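Weekly check: weighing counter and loading door
Site: Tridier produce store, unit 6
Shutter serviced in April by Kratochvíl

1. Counter
Top wiped down and stable. Scanner lead to be kept behind the counter.

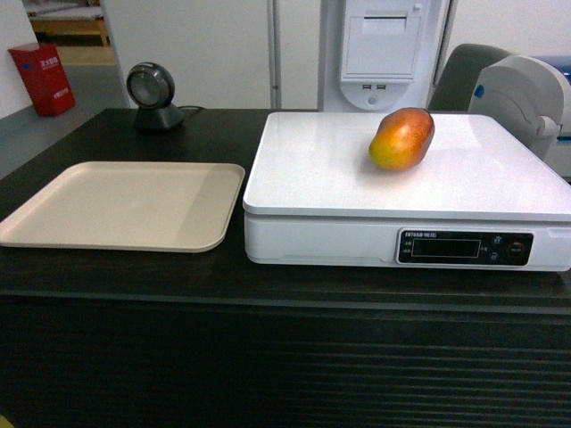
Scale feet and level were checked before the test weight went on. Zero reading OK, 230 g weight OK. Fruit is to be weighed one piece at a time, as with the mango on the platform, and the display must come back to zero after each. Spare labels: order from Korico, code 327.
Result: pass.

2. Tray and scanner
Tray to be empty between customers and kept clear of the scale. No cracks in the rim. Scanner base steady.
Result: pass. 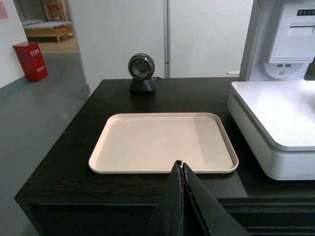 3. Floor and loading door
Yellow line still easy to see. Small dark marks on the grey floor, no trip hazard. Red bin stays against the wall. Shutter to be fully down when not loading.
Result: pass, clean marks.
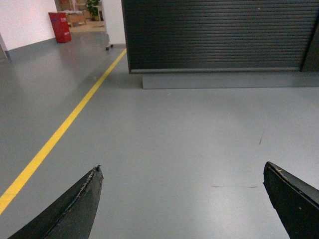

Checked by Lizelle Kekana, 3 May 2020

Comments
Shutter slats want a proper wipe along the grooves, using the Zundex cleaner and a soft brush. Work from the top down 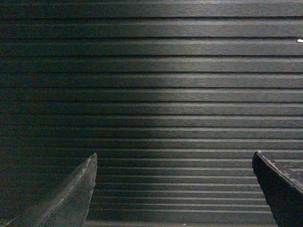 and keep the cleaner off the motor housing. Allow 40 minutes. Bottom seal to be looked at again next week.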